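Produce display stand

A produce display stand is a piece of shop furniture used to present unpackaged fruit and vegetables to customers. It consists of a set of open bins, usually sloped or stepped, carried on a base that raises the goods to a convenient height. Stands of this kind are found in greengrocers, supermarkets, farm shops and covered markets, and smaller versions are made for training rooms, showrooms and play shops, where they are often stocked with artificial vegetables.

The term is sometimes used loosely for any rack that holds fresh food. In the shopfitting trade it refers to a stand with fixed or removable bins, as distinct from a refrigerated case or a plain market trestle.

Construction

Most stands have two parts. The upper part is the bin section, made up of shallow trays with a raised lip at the front and dividers between them. The lower part is the base, which may be an open frame or a closed cabinet. Timber is the traditional material, and light-coloured finishes are common in modern stands. Metal frames are used where an upper shelf has to be supported above the main bins.

Closed bases hide stored stock, bags and cleaning gear. The fronts may be plain or carry grooves or slots for decoration. A dark trim is often fixed along the lower edge of a panel.

Bins are wide enough to hold one bulky vegetable or two smaller ones side by side. A wide bin may be shared by sweet potatoes and tomatoes, for instance, with a neighbouring bin given over to carrots and zucchini.

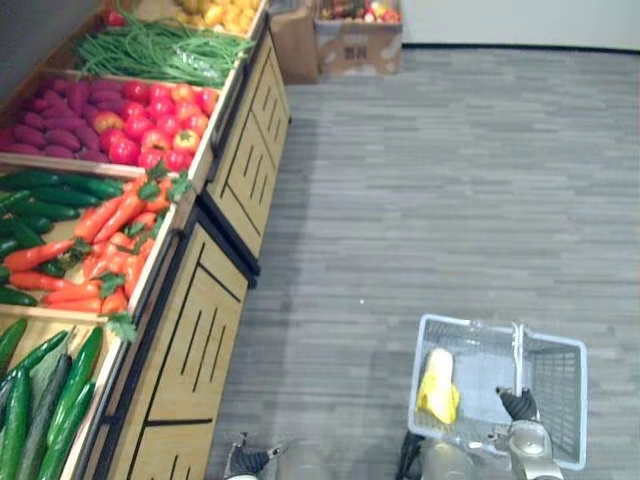

Arrangement of produce

The usual practice is to place contrasting colours next to each other. Red tomatoes are set against purple or green vegetables, and orange carrots against dark green ones. Long vegetables such as cucumbers and zucchini are laid parallel, which keeps the pile stable and makes it easy to see when stock is low. Round produce is heaped, with the front lip of the bin holding it in place.

Beans are the most difficult item to keep tidy. The pods tangle when customers handle them and tend to work forward over the edge of the bin. Some shops bundle them or put them in clear sleeves; others leave them in a heap and straighten them during the day.

Carrots sold with their tops on need more room than trimmed carrots. The leaves can lie across the divider into the next bin, and many grocers allow this, as the foliage gives the stand a fuller look.

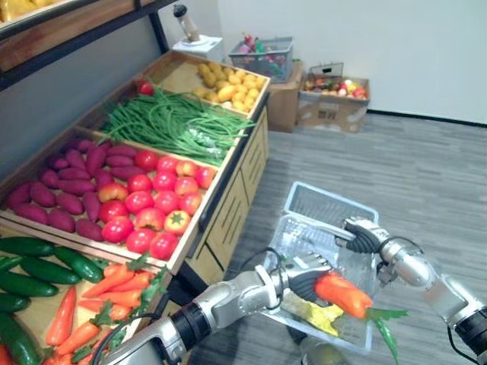
Stray items are a regular nuisance on any self-service stand. A customer picks up a tomato or a pepper, changes their mind and puts it down in the nearest bin. Staff return these pieces during restocking, normally working from the top shelf down so that anything that falls lands in a bin still to be tidied. The same round is used to turn bruised pieces out of the pile and bring older stock to the front.

Stands used for teaching or play follow the same layout. Artificial vegetables do not need rotating, but they gather dust in creases and around moulded stems and are wiped with a damp cloth. The Ilero training set, listed on March 20, 2018, has 772 pieces and is packed by type in 13 cartons.

Baskets

Customers generally carry loose produce in a hand basket. The two common types are wire and moulded plastic. Plastic baskets often have perforated walls, which reduce weight and let grit and leaf scraps fall through. Narrow slots are preferred for produce, as beans and small stalks can catch in larger openings. A flat interior floor is easier to wipe than a ribbed one.

Heavy vegetables go in first. Potatoes, carrots and sweet potatoes make a firm bottom layer, and tomatoes are laid on top.

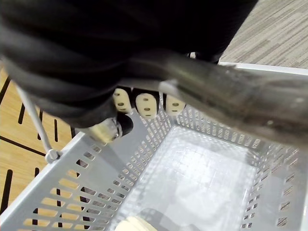

Makers and models

Produce stands are made by general shopfitters and by a few specialist firms. Becerra builds timber stands with closed cabinet bases — its standard model has 5 bins — and sells the dividers separately. Totel supplies flat-packed bins for existing frames. The Skesness pattern, a stepped stand first sold in May through farm shops, had reached 2,019 units when its maker last published a figure. Replacement lips and trim are available for all three, though older Skesness panels use a different fixing.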